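Household Organization and Food Care
Unit 4 handout: Sorting and bagging fruit at the table
Prepared by Lilian Mutiso, Wendel Center for Home Studies
Revised August 22, 2021

This unit covers the handling of ripe fruit between the kitchen and the storage shelf. Students should read it before the practical session and bring it with them. The session carries 100 points toward the course total of 357.

4.1 Preparing the surface
Clear the table and wipe it down. Stone and stone-like tops should be dried fully, as veined patterns can hide small spills. Keep cloths within reach but away from the fruit. Cloths used on the table are not used on produce.

4.2 Opening and filling the bag
A thin plastic bag tends to close on itself. Hold it by one edge and keep that edge steady while the fruit is brought to it. Mangoes are placed one at a time -- never dropped -- with the firmest at the bottom. Fruit that yields to light pressure stays on the plate and is served the same day.
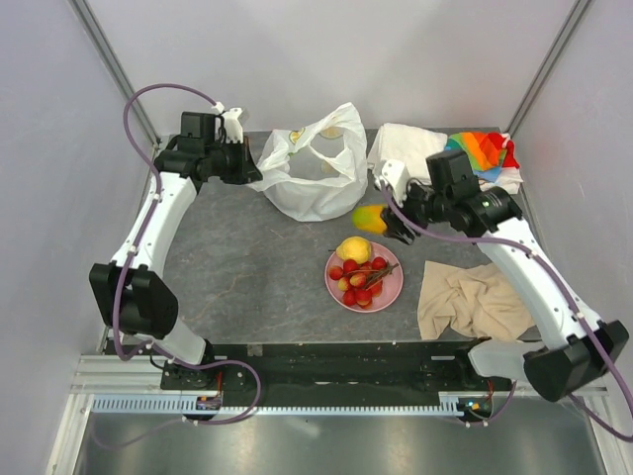 Figure 4.1. White plastic bag held at its left edge; mango in hold; plate of fruit and cloths on the table.

4.3 Judging ripeness
Color alone is a poor guide. A mango may show green, yellow and orange on the same skin, and varieties differ widely. Students will record firmness and smell at the stem end on Form 137 before deciding where each fruit belongs.

4.4 Assignment
Groups Lukimum and Oda will complete the bagging exercise first; group Wurkus will begin with the ripeness record. Each student submits a written account of no more than 140 words, stating which fruit was bagged, which was kept out, and on what grounds. Forms are returned to the tray by the door.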